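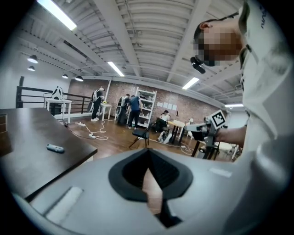 A dark brown tabletop, with a wooden floor beyond it.

Why do some floors shine?

Have you ever slid across a floor in your socks and wondered what makes it so smooth? Wood starts out inside a tree, and when it is first sawn into planks it feels rough and looks rather dull – a bit like toast without butter!

Light travels in straight lines until it meets something. On a rough plank it bounces off every which way, so you see the wood but no sparkle. On a smooth, glossy floor, like the reddish-brown one here with the lights reflected in it, much of the light bounces off neatly together, and that makes the bright patches. 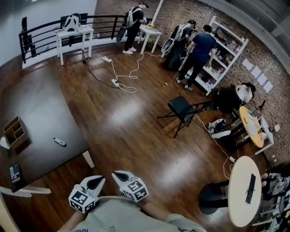 Varnish is a clear coat that is brushed onto wood and left to go hard. It fills in the tiny dips, and many floors are given 2 coats, with a gentle sanding in between. Look at the lines between the planks on the glossy floor, which you can still see perfectly well, as varnish lets the colour and pattern of the wood show through.

Now try tilting a spoon near a window and watch the bright spot move.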